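Pelstead Household Help — Desks, Shelves and Flat Packs

Mounting a power board under a desk: screws, tape or give up?

Posted by gumboot_diaries, October 20, 2019
Viewed 857 times

I have a white desk, a Dellari, bought secondhand in August from a bloke who swore it came with all its bolts. It came with most of them. The top is 700 mm deep, which sounds generous until you put a monitor, a lamp, a printer and a cup of tea on it.

My problem is the power board. At the moment it lives on the carpet, where I kick it. Last week I kicked it during a phone call with the tax people and switched off the modem, the lamp and the call. My partner thinks this was deliberate.

I'd like to get the thing off the floor and up under the desktop, out of range of my feet. The board has two keyhole slots on the back, so somebody at the factory clearly had this in mind, but nobody there thought to include a template, or screws, or a word of encouragement. I also don't know how thick the desktop is inside. When I knock on it, it sounds like a cereal box.

So: do I screw it, tape it, or buy one of those wire baskets? And which way round should it face? I've seen them done with the sockets pointing at the back wall and with the sockets pointing at the floor, and the people who do it each way seem to regard the others with pity.

I own a drill. I would not say I'm good at it.

————

cordless_and_cranky
Member, 54 posts

Get a wire basket. Cunha do one in white. Chuck everything in it, never look at it again. I did mine in ten minutes and most of that was finding the pencil.

————

tidy_ish
Regular

A basket is fine if you like fishing about in a nest of cables with one hand while lying on your back. I had one for two years. It collected plugs, dust, and a biscuit I can't explain. I've since gone over to mounting the board straight on the underside and I'm not going back, so take what follows as the word of a convert.

Start with your cereal box. Plenty of light desktops are a thin skin over a cardboard honeycomb, with solid stuff only round the edges and where the legs bolt on. A short wood screw in the hollow part will hold beautifully until about the third time you pull a plug out. Knock your way along with a knuckle and listen for the dull bits. If your board can go near the back edge, you'll probably find something solid for at least one end.

For the template, lay a strip of masking tape along the back of the board, poke a hole through at each keyhole, peel it off and stick it to the desk. Remember that you're now working upside down and the narrow ends of the keyholes have to point the same way. I remembered this on my second attempt, which is why my desk has four holes. Wrap a bit of tape round the drill bit as a depth stop too. Coming through the top of your own desk is a very quiet sort of tragedy. 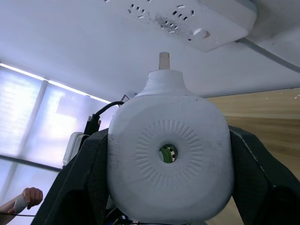

As to which way round, I'm firmly of the sockets-down school, and I accept the pity. With the openings facing the floor you can get at every one of them from your chair with a bit of a slouch, and you don't need to drag the desk away from the wall each time you buy a new gadget. Put the end with the switch wherever your better hand naturally goes. The white board up there has a round rocker switch near its right end with a tiny red light beside it, and the grey cable leaves from that same end and stays tight up against the desk as it heads off to the right, so it isn't dangling in kicking country. Copy that bit even if you ignore the rest of me. A few stick-on clips along the cable's path will do it.

The case against sockets-down is that gravity gets a vote. Heavy plug packs want to fall out, and a loose one can sit there half in, which you don't want. If yours are all great lumps, mount the board on its side facing the back, or hang the lumps off short extension leads made for the purpose. Also check the leaflet for your board, as some makers are fussy about how it's mounted.

Other odds and ends:

Unplug it from the wall before you start. I know. Do it anyway.

Don't overtighten. Keyhole mounts need the screw head to stand out a whisker or the board won't slide on.

Don't open the board up or drill through its casing, however tempting it looks at nine at night.

Leave some slack if the desk goes up and down. Mine doesn't, apart from the corner with the missing bolt.

————

lino_and_regret
Member

I used Jevellow double-sided tape, the thick grey one. Wiped the underside with metho first, pressed it on, held it there till my arms went numb. It stayed up for 7 weeks and then came down on my foot during dinner, with four things plugged into it.

In fairness to the tape, the desk was in the sun all afternoon. Mine's on screws now. Colour of the screws doesn't match and I'm told this is visible from the couch.

————

gumboot_diaries
Original poster

Thanks all. Knocked along the back edge as instructed and found a solid strip, so screws it is, sockets down. Holes drilled: three. Holes needed: two. The top of the desk is intact and the modem has been up since lunch.

Still missing that bolt, if anyone has a spare Dellari one in a jar.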